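4.2 Before each recording

1. Fasten the harness and check that the strap lies flat.
2. Keep the marker cubes clean and uncovered.
3. Keep the grippers still for 15 seconds — the Isteva unit needs this to set its zero point.
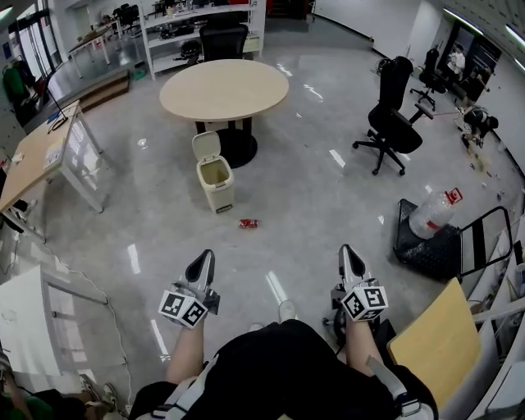 4. Start the task at normal working speed. Stop if anyone steps into your reach.

CAUTION: Do not stand up with the grippers on your lap.

Note: Log any restart under its own number.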